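Search posts
Search

Shahab Mirzaei
14/08/2020

Bag task, thread. Hallbridge robotics club, summer project. We have 30 demos recorded and a policy that does the first half of the job well and the second half badly.

Setup: two arms, parallel grippers, teleop for the demos. Task is to line a round bin with a black plastic garbage bag. Spare bag goes on a wall hook. The success check is simple: bag open, rim covered all the way, nothing sagging inside.

Cheng-en Yeh wrote the controller side and I do the data side. Controller code is in the club repo under "hovis", which is what we named the rig. The training branch is "fang". Don't read the "dasa" branch, it's dead.

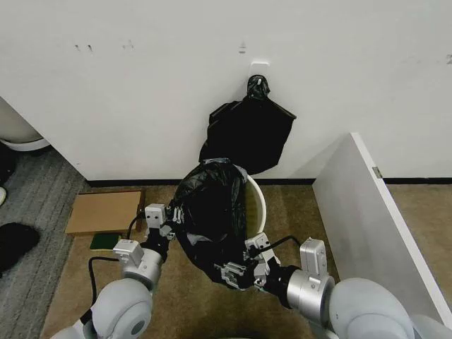 Both grippers on the bag, left side of the bin opening covered, right side still to go.

Most of the trouble is on the far side of the rim. Thin film gives almost no force signal at the wrist until it goes tight, and by then one finger has usually slipped. We log gripper width at every step, but with film this thin a good pinch and an empty pinch read nearly the same.

Things we tried: slower closing speed (no change), a wider pinch with more material folded in (better), regrasping after the first edge is over (better, but adds 4 seconds).

The regrasp is the one I'd keep. Demos without it look cleaner, and the policy trained on them lets go early. Cheng-en disagrees and wants both kinds in the set with a label. We'll train 2 versions and compare.

Black bag notes: the folds are glossy and depth drops out on them. We mask those pixels and fill from the color image. Matte bags would be easier, but the club rules say supplies come from the regular store cupboard.

Next: 3 more sessions before September, same bin, with the starting position moved each time. Then I'll post success rates per start position, including the bad ones.

If your club has done liners or pillowcases with two arms, I'd like to know what finger pads you used. Ours are bare metal for now.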